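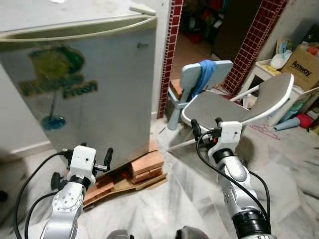 Mini fridge with the "Fresh" decal, up on its wood blocks.

Lallamar Cricket Club - general meeting, April
Started 7:10 pm, clubroom. Quorum met. Apologies read out.

Last minutes
Accepted with one fix - the Rokau match was lost by four wickets, not five.

Injured players
Opening bat still out, shoulder. Surgeon's letter received, no throwing until cleared in writing. Wants to come to nets and just watch, fine with everyone. Keeper's finger is healing, may play as a batter only in round three. Club will send a card to both. Captain asked that people stop texting the opener about when he's back.

Insurance
Claim form for the shoulder went in late, insurer has accepted it anyway. Gap after the payout is $311. Moved that the club covers it from the hardship fund. Carried, one abstained. Secretary to put blank claim forms in the kit bag so this dosen't happen again.

Season opener v. Gatico
Away, first ball 1 pm. Gatico have asked for 35 overs a side, we wanted 40. Agreed to 35 if they supply both balls. Cars leave from the gate at 11:15. Three drivers so far, need one more. Scorer needed too.

Nets
Thursday stays as the main night, 6 pm. Juniors off the far net by then please, there was a mixup twice last month. Bowlers asked for a longer run-up on net two - means shifting the roller. Will look at it at the working bee.

Pitch and square
Quote from Sandhu Turf for re-leveling the north end, $965 all in. Discussion went on a while. Some felt the low bounce is only at one spot and could be patched by us. Others said we patched it last year and look how that went. Vote to accept the quote: carried 9 to 4. Work to be done before round two, so both home games in between move to the school oval if they'll have us. Secretary to ring the school.

Money
Balance read. Fees outstanding from six players, reminder going out, no pay no play from round three. Raffle cleared $300. Junior fee stays at $70, includes shirt. Question whether second child gets a discount - held over, need to see what Rokau charge.

Helmets
League has written again about neck guards. All club helmets to have them by round one. Own helmets are the players problem. Two old ones in the shed to be thrown out, cracked.

Other business
Sight screen wheel is flat again.
Tea roster up on the board, gaps in rounds four and six.
Second XI captain still not decided, names to secretary before next meeting.

Closed 8:40 pm. Next meeting same place, same time, after round two.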